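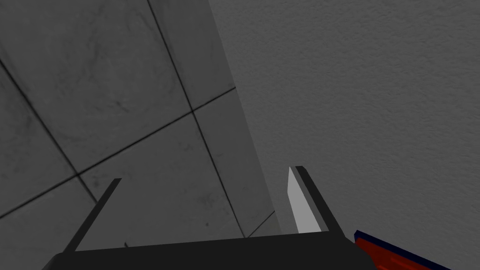
Nomvula Ntuli spent most of May changing the walls. She works on simulation at Stundell, where a small group trains robot grippers on rendered rooms before trying anything on a real arm, and the question she had been given was a plain one. Does it help to vary the surfaces behind the gripper, or is that effort wasted?

"People had opinions," she says. "There wasn't much in the way of numbers."

The group rendered 3,918 short runs in its own simulator, Welard, all seen from a camera fixed to the wrist. In one set the walls and furniture kept the same textures throughout. In the other they were swapped between runs: tile, plaster, different colours on the boards and panels. The layout, the task and the lighting settings were left alone.

"The wrist view is awkward," Ntuli says. "It tilts with the hand, so you get walls at odd angles and very little else to go on. A policy can learn that a certain grout line means it should turn left. Then you change the tile and it's lost."
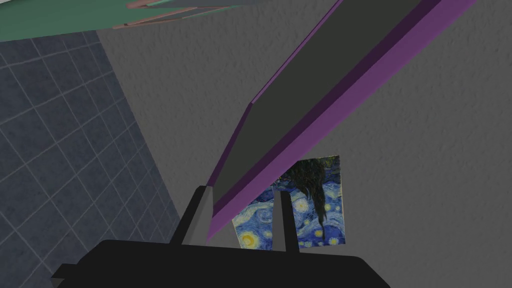 Pictures on the wall were a later addition. Her colleague Pravesh Mokgethi asked for them after noticing that the early policies slowed down near anything with strong colour. "I wanted something busy behind the fingers," he says. "A bare wall is too kind to the model."

Both policies were then tested on 454 runs using textures neither had met. The one trained on fixed surfaces finished 50 of them. The other finished more than half, though Ntuli is careful with that figure -- the failures were mostly in narrow spaces, and she thinks the test set had too many of those.

Mokgethi is less cautious. He would stop rendering fixed rooms altogether. Ntuli wants to keep a few for checking, as they train faster and show up bugs early.

Neither of them has results from a real arm yet. That part falls to Tharushi Bandara, who is still working on the camera mount. "The lens sits slightly lower than ours does in Welard," Ntuli says. "We'll either move the lens or render it all again, and I know which one I'd prefer."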